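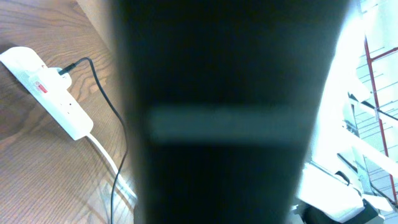
April
By Apinya Wiriya

The second robot arm at Hirmont has moved from trials to the regular shift. It handles small electrical goods, power strips and plugged-in cords among them, which used to be done by hand at the bench.

No jobs are going. Chalerm Boonyarit and Yusri Nugroho will move to final inspection and will share the job of restarting the arm when it stops. Training takes 5 hours and is paid. The 57 people on the floor can ask for a place on the next course.

Hand work stays as it is for returns. Questions about shifts go to Mwangi Nyamweya before 4 p.m.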